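Registro de incidencia 1208
Servicio solicitante: Hirerden, Área de Automatización
Servicio responsable: Droltier, Mantenimiento de Células
Equipo: célula de clasificación Forinari, dos brazos
Fecha de apertura: 8 de mayo de 2023
Estado: resuelta, pendiente de revisión en septiembre

Descripción de la incidencia

El solicitante comunica que el brazo derecho suelta las piezas antes de alcanzar la altura de depósito programada. El fallo se presenta de forma intermitente en el traslado entre las dos cubetas azules y no genera alarma en la consola. El último ajuste de posiciones se efectuó con el módulo Lục.

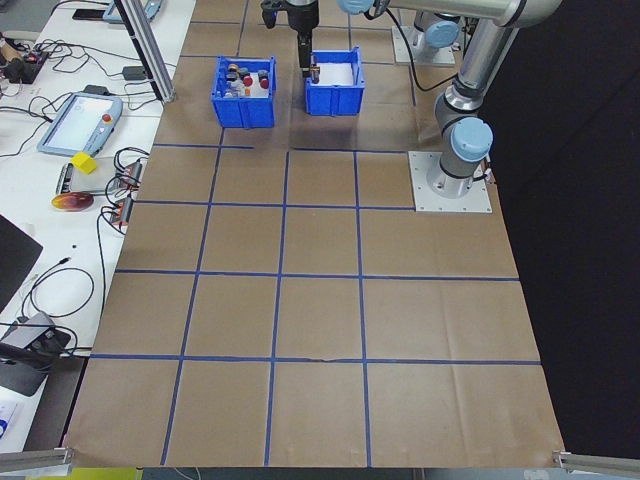 Se solicitó al área usuaria que mantuviera sin cambios la cuadrícula de cinta azul, por ser la referencia empleada en la enseñanza de los puntos. Se comprobó asimismo el apriete de la placa base, sin observaciones.

Actuaciones realizadas

1. Revisión del cableado de la pinza derecha. Conector asentado y continuidad correcta.

2. Verificación de los puntos de aproximación con ambas pinzas abiertas sobre las cubetas. En la primera se dejaron los pulsadores y demás componentes eléctricos pequeños; en la segunda, los condensadores electrolíticos. Se detectó una desviación de 8 mm en el punto de depósito del brazo derecho.

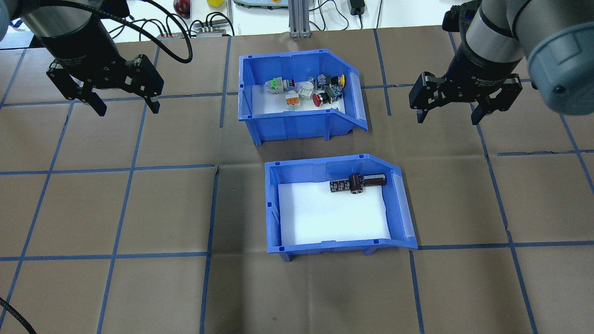 3. Nueva enseñanza del punto de depósito y carga del programa corregido. Se conservó copia de la versión anterior.

4. Ajuste del retardo de apertura de la pinza a 300 ms. El valor encontrado era inferior al indicado en la ficha de la célula.

5. Comprobación de la aproximación a los condensadores colocados sobre la espuma blanca, con los dedos de la pinza muy separados. La orientación de las piezas no es uniforme, por lo que el punto de agarre debe validarse con condensadores tumbados y también inclinados.

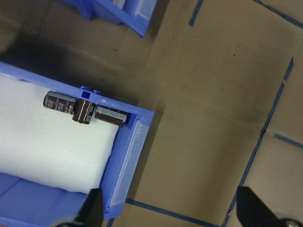 Los dedos no presentan holgura tras el reapriete de sus tornillos. Se ejecutó a continuación el ciclo completo a velocidad reducida y, posteriormente, a velocidad nominal, sin caídas prematuras.

Causa

Desviación del punto de depósito, agravada por un retardo de apertura insuficiente.

Indicaciones al área usuaria

Cualquier desplazamiento de las cubetas respecto de la cuadrícula deberá comunicarse a Droltier antes de reanudar el servicio. De repetirse el fallo, se ruega reabrir el presente registro y adjuntar el histórico de ciclos de la consola.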